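Snacks From Everywhere - Our Packing Evenings in Pictures

Welcome to the gallery page of our small snack exchange. My name is Kumudini Patwary, and I keep this page together with Olga Paredes. We began to send snack boxes between friends when most of us had moved to different cities and could not visit each other any more. At first it was one box, which I mailed to Olga with some sweets from my own neighborhood shop. She answered with a box two times heavier. After this, Tegan Bright and Dorian Hoarau asked to join, and then it became a habit.

The page was last put in order on March 11, 2021. Older boxes are not shown, because in that time we did not think to keep anything except the wrappers.

How the exchange works

Every person packs one box for one other person. We draw the names by telephone, and Afroza Biswas writes them down, as she has the best handwriting and also she cannot keep a secret, so it is not very secret. The box should hold small packets that are each closed by themselves. We learned this in a bad way, when a large open bag of sesame sticks traveled to Dorian and came out as powder. He ate it with yogurt and said it was good, but I think he was polite.

The limit for one box is 300 grams of snacks for a small round, and 1470 grams for the big round in May. The second number looks strange. It comes from the first big box of Tegan, which weighed exactly so much on her kitchen scale with everything inside, and we decided that no box may be heavier than hers. She is still proud of it.

About the places where we buy

Some people write to ask where the things come from. We don't sell anything and nobody pays us, so I can answer freely.

Zeretti is a corner shop near Olga's work. It is narrow and the shelves go up to the ceiling, and the owner uses a stick with a hook to take down the high packets. Good for wafers, and for anything with lemon. Closed in the afternoon without any system that we could discover.

Noltell is bigger, more like a warehouse with a cash desk. You must buy many of the same thing, therefore it is better to go with two persons and divide. Dorian once came home with 67 rice crackers of the same kind and we all received them for several rounds, in every box, on the bottom.

Sitthichai is my favorite. They have a basket beside the door with single pieces, where you can choose one of each and try. I have spent a lot of time at this basket. If you ask, they will tell you what is written on a packet, and also if they like it or not.

Jotlow is an online store. The choice is large, but the delivery takes long and you cannot feel the packet in your hand before you buy it. I know this sounds funny. For cookies it matters, because a cookie should not be in pieces already when you receive it.

What goes in the box

I will write down our order of packing, as new people always ask for it.

First, all packets come out of the shopping bags and are spread on something flat and clean. I use the bed or the table, Olga uses the floor with a sheet on it. It is important to see everything at the same time. When the packets stay in the bag, you forget what is already there and you buy it again.

Second, sort by how easily they break. Soft sweets can go anywhere. Crackers and wafers should lie on their flat side, near the middle. Single cookies I put standing along the wall of the box, like books, with a folded napkin at each end - this was Afroza's idea and since then we have had almost no broken ones.

Third, fill the holes. We use paper from old letters or a pair of clean socks. The socks are considered a gift and don't count in the weight.

Last, write a list and lay it on top. The list should say what each snack is, if you know it. If you don't know it, write your best guess. The guesses are the part we laugh about on the telephone. Olga once wrote "probably fish, be careful" on a packet that was coconut.

From the sorting

Packets spread out, blue ones and an orange one with crackers or wafers inside, and a cookie in its own clear wrapper with two cartoon cows.

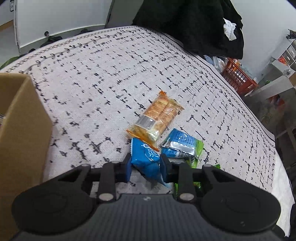
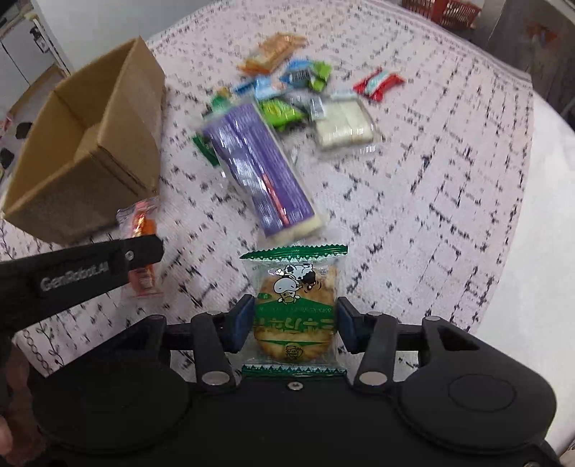
After the box is closed, we weigh it again. It always weighs more than we expected, and then somebody has to take out one thing and eat it. In our house this is usually me. The rule says that the person who packs may eat what does not fit, but must write about it on the list, so the friend will know what she has missed. Tegan says this rule is cruel and wants to change it.

Tape goes over the middle and over both short sides. Please don't put tape on the address. Dorian did it with brown tape and the box visited the wrong city before it came back to him, with a very tired look, and he opened it and kept it. We did the drawing of names again for that round.

Some notes on taste

I am asked which snack won. We don't give prizes, but each person tells a favorite at the end of the round. Olga likes always the salty ones. Afroza chooses by the drawing on the wrapper, and an animal on it is enough to convince her. Tegan wants everything sour. I prefer plain cookies with tea, the kind that is not too sweet and can be put in the cup for a short moment without falling in it.

Chocolate we don't send in warm months. We tried it one time and the result had to be eaten with a spoon.

If you want to begin your own exchange, start with two people and a small box. More than five is difficult, because one person is always late and the others have already eaten theirs. Keep the lists too. I have mine in a drawer in the kitchen, and sometimes I read them when I wait for the water to boil.

The next round is the big one in May. Afroza will call everyone with the names, and Olga has asked that this time the rice crackers stay home.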